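Four Weeks With a Small Off-Grid Solar Setup

September 8, 2020
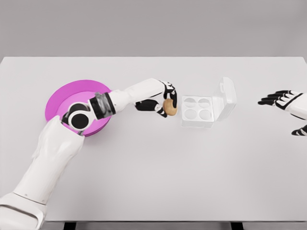
A bun-like object, a clear plastic container and a magenta plate (computer rendering).

The panels went up on the shed at Sirudwood in the first week of August, so I now have a full month of numbers to go through. A few readers asked for them after my last post, and I said I'd wait until there was something worth reading.

The setup is small. There are two 200 watt panels, for 400 watts total, a Pistlow charge controller, and a Filo battery that sits on a shelf inside the door. The inverter is a Nair, bought used. It runs the shed lights, a radio, a box fan and the charger for my drill batteries. I did not try to run the table saw off it and I don't plan to.

I got 183 amp-hours into the battery on the best day in August, according to the controller. I don't fully trust that figure. The controller reset itself twice that week, and I think it may have carried over part of the day before. The other good days came in well under it.

Shade is the main problem. There is a big maple to the west, and by late afternoon its shadow is across the lower panel. I had wired the panels in series, so when one was shaded the output of both went down. I rewired them in parallel in the middle of the month and the afternoons got better. The charging current doubled, so I had to put in heavier wire between the roof and the controller. I should have bought that wire the first time.

The angle of the panels is fixed to the roof pitch. It's fine for summer. I looked at tilt brackets and decided to wait and see what winter does.

The Nair inverter draws power even when nothing is plugged into it. I measured it with a clamp meter and got 11 watts. That doesn't sound like much, but it runs all night, and on a cloudy stretch it adds up. I put a switch by the door and turn it off when I leave. The lights are on a separate 12 volt line, so they still work.

The battery has been no trouble. It stays cool, and the lowest I've seen it is a little over half. We had several gray days in a row near the end of the month and I kept using the fan the whole time.

Things left to do: put a proper fuse between the battery and the inverter (there's one now, but it's the wrong size), seal the spot where the cable comes through the wall, and trim two branches off the maple. I also want to move the controller higher up, where I can read the display without bending over.

I've had a couple of emails asking if it will pay for itself. It won't, or not for a very long time. Running a line out from the house would have meant a trench across the yard and through the tree roots, and I didn't want to dig it. I'll post the September numbers when I have them.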